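6 min read

4.2 Why late posts get read

We expected posts about big family days to lose readers the longer the writer waited. The Mesedell diaries gave us a lovely surprise! Of the 214 wedding, christening and graduation posts we read, 64 went up more than a month after the day itself, and these drew longer comments than the prompt ones did. Guests came back to add their own memories, fix a name, or ask who had made the cake.

Lesley, one of our keenest diary keepers, wrote up her sister's December wedding on 3rd March and had 20 replies by the next morning (nine of them from people who had been there). She told us that waiting let her "remember the good bits properly." Jakubowski (our second reader) marked the same pattern in the Pleltwood diaries, where writers who took their own photos seemed especially happy to return to them weeks later. We find this very exciting, and it fits well with the idea of the blog as a shared family album. Apologies for lateness were common in the opening lines, yet commenters almost never took them up.

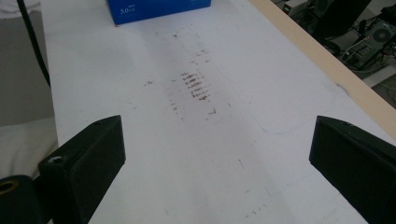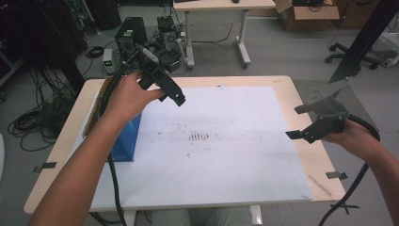

Figure 3. Black gripper fingers over a long white tabletop (first); a gripper in each hand (second).

4.3 Photos and who took them

Each post was then sorted by photographer, using the writer's own words wherever these were given.

Contact: Stavros Tsoukalas, Pascual Henríquez | © The authors | Back to top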